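Search this site Go

Unexplained Gripper Closures on a Tabletop Arm: What We Found and What We Did Not
Project report, second draft, 21/02/2018
Chun-hung Hung and Kwok-wai Tang

1. The problem

The gripper on our arm closes when it has not been told to. It did this on 6 of our first 100 runs, always during the approach, with the fingers open and the arm still moving. The lab notes from September call it "a glitch, fixed by restart." We don't think a restart fixed anything. The fault went away for a while and then came back, and whoever wrote the note had gone home by then.

We were given two explanations before we started. The Rumlow manual blames loose finger mounts. Our supervisor blames the Zaltum driver board. Neither came with any measurements.

2. Method

We ran 500 approaches with a time limit on each and logged the commanded opening and the motor current. Objects were everyday things on a white table. Kwok-wai kept one hand near the stop button for every run, which we now think was a poor safety plan. A closing finger is faster than a person who is bored.

The fingers should stay wide apart until the grasp command, both with the red milk carton and with the woven basket.
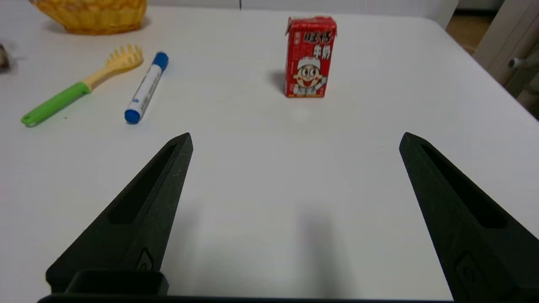
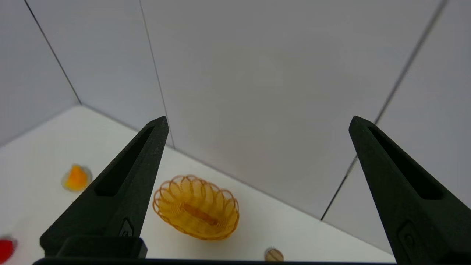 Can the wrist camera tell us that a closure is about to happen?
We found no warning sign in the video before any of the faults, so we stopped using it for detection and relied on the current log.

3. Results

The gripper closed early on 31 of the 500 runs. In all 31 the log shows no close command. In 27 of them there is a short dip in supply voltage first. The other four have no dip, and we can't account for them.

We tightened the mounts as the manual says and repeated part of the test. The rate did not change in any way we would defend. We then swapped the driver board for a spare from the Gumville lab. The faults dropped, but the spare also came with a new power cable, and we changed both at once. That was a mistake. We can't say which one helped, and we would not believe anyone who said they could from our data.

4. Safety

The Tse checklist used in our building passes this gripper as safe because the force is low. It asks nothing about motion without a command. We think it should. Until the cause is known, we suggest cutting motor power before anyone reaches between the fingers, and not trusting the software stop, which we never tested by itself.

5. Still to do

Put the old board back with the new cable and run the 500 again. Look at the four runs with no dip. Rewrite the September note so that it no longer says "fixed."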